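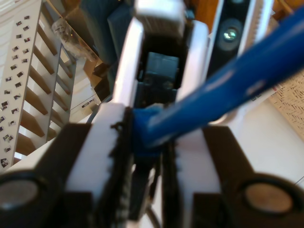 Robot Cell Operator, Network Test Floor

Trutholm is hiring two operators for its switch test floor at Skornus. Until this spring, technicians patched every unit by hand. A gripper now takes on part of the cabling, and the job has changed with it.

What you will do

You will set up units, watch the gripper bring blue Ethernet cables up to the RJ45 ports, and step in when a plug sits crooked. 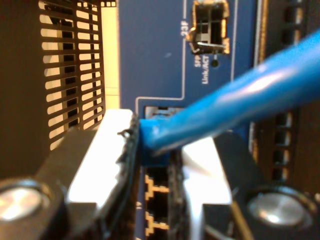
You will also log each fault and tell the programming team which ports give trouble. Expect to handle 400 connections a shift between you and the cell. Some hand patching remains, mostly on older units.

Pay and staffing

No one on the present crew of 43 was let go. Four moved to repair, and their pay grade stayed the same. Training takes two weeks on full pay.

You need steady hands and basic networking knowledge. Robot experience is not required. Shifts start at 6:30 a.m.

Send a resume to Jamila Miah in staffing. Shiuli Karunaratne leads the floor and will do the interviews.

Last updated: August

Recent openings
Repair Technician, Skornus
Night Shift Lead, Xue line
Parts Clerk, Trutholm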